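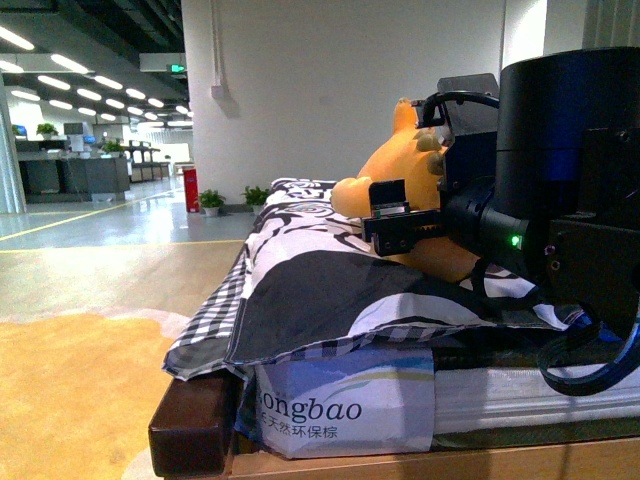 Fiteder parallel gripper kit, bought with my own money, £126 including delivery. I have had it since August and it has been fitted to a Chidiac arm for nearly all of that time. Most of the assembly was done on a bench at Brimlow, the shared workshop I belong to, and the rest at my kitchen table.

The kit is sold to people who already own a small arm and want something better on the end of it than the claw it came with. My old claw had two curved fingers on a pair of hobby servos. It was fine for blocks and hopeless with cloth. I wanted to tidy soft things away, meaning toys and cushions and the odd folded towel, and the claw would either pinch a bit of fur and lose it or stall and get hot.

What comes in the box

You get the motor unit, the finger carriage, the rail, short fingers, a bag of screws, a cable and a printed sheet. There is no adapter plate. The sheet says to order one for your arm, and the one for the Chidiac was out of stock, so I drilled my own from aluminium offcut. Anyone with a pillar drill can do this in an evening. Anyone without one should wait for the plate.

The screws were bagged by length but not labelled. I mixed up two sizes and put a long one where a short one should go, and it stopped the carriage about a finger's width from closed. It took me far too long to find. The sheet ought to warn about it.

Assembly

Allow a full day. The mechanical part is easy and the parts fit well. I only had to file one edge, and that was on my own plate. The toothed rail needs a thin smear of grease, which is not supplied. Too much and it picks up fluff, and with plush toys there is plenty of fluff to pick up. I now go over the teeth with an old toothbrush every Wednesday before I start.

Cabling is where I would spend more time if I were doing it again. The supplied cable is long enough, but it is stiff, and if it is tied down tightly it tugs at the wrist each time the last joint turns. Leave a generous loop over the top of the wrist and another lower down. It looks untidy and it snags now and then, but it puts far less strain on the connector. I broke one connector before I gave up trying to make it neat.

Check the payload of your arm before ordering. With my plate and fixings the gripper came to 848 grams on the workshop scales, heavier than I had expected and a lot to hang off the end of a light arm. The Chidiac copes when it is folded in close. Stretched right out it sags, and you have to allow for that in the settings or the fingers arrive low.

Software

I use Praten, which is free and reads the gripper without any special driver. You set an opening width, a closing speed and a force limit. The force limit is the reason to buy this over a cheaper one. On my old claw you had open and shut. With the Fiteder you can close gently on something, feel it start to push back and hold there.

The force steps are too coarse at the bottom end. Setting 1 barely holds a sock. Setting 2 is right for most stuffed toys. From there up to 5 it gets firm quickly, and I have only used the top setting for wooden parts. I would like another couple of steps between the first and second.

The gripper's zero position drifts. If it has been switched off overnight I close it fully and reset it before doing anything else. Praten can do this on start-up, though the option is buried in the third page of the settings and is off by default.

Using it on soft toys

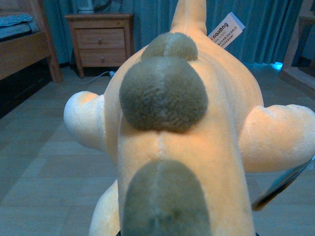 Plush is harder than it looks. A hard object has edges and you can aim for them. A stuffed body gives way, rolls, and springs back when you let go. The best results I have had are from coming in slowly with the fingers wide and taking a good thickness of stuffing. Going for a thin part such as an ear or an arm is tempting, as it fits between the fingers nicely, but the toy then swings about underneath and the arm shakes.

Anything raised along the back is worth trying. Spikes and ridges give the fingers something to close on and they are usually in the middle, so the weight hangs fairly evenly. Paper tags are a nuisance. The fingers catch them, and Praten reads the contact as a grip and starts to lift. I have not found a setting that stops this. I have started turning the toy so the tag is on the far side, which rather defeats the object.

Patterned bedding gives my wrist camera more trouble than the gripper does. On a plain sheet the outline of a toy is found straight away. On a busy print it hunts. That is no fault of Fiteder's, but if you plan to work on a bed, try it with a plain cover first. Bedding also moves. When a finger goes down too far it pushes a fold of cover ahead of it, and you can end up lifting the cover along with the toy.

The short fingers are the weak point of the kit for this sort of job. They are stiff and well made, but smooth plastic against short fur has little grip. I stuck strips of thin rubber matting inside mine for a few weeks and it helped a good deal until the glue let go. Longer fingers are sold separately. I have not bought them.

Noise and wear

It is quiet. There is a whine while closing and nothing while holding. The arm's own joints are much louder. After several months there is slight play in the carriage, noticeable if you wiggle it by hand and not otherwise. The motor gets warm on a long hold and I have never had it cut out.

Would I buy it again? Yes, for an arm that can carry it, and provided the adapter plate was in stock. For blocks, cups and other hard things the cheap claw is good enough and you can save the money. Fiteder answered my email about the connector in two days and sent a spare without charge. I have asked them about the tag problem as well and am waiting to hear.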